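Notes for week 2: Fill and Warmth

Why does a comforter keep you warm at all? It makes no heat of its own -- you do! The fill traps still air, and still air is a wonderfully poor carrier of heat. Squash the fill flat and much of that warmth goes with it.
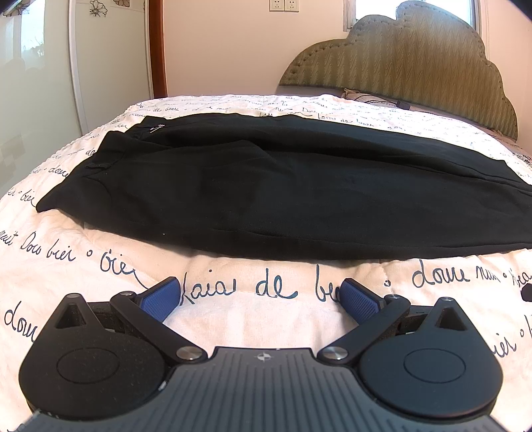
Stitching matters too. Sewing straight through both layers leaves thin lines where heat slips out, so look closely at how your swatch is quilted. Bring your Gisdale reader (page 127) and a ruler to lab.

Last updated: October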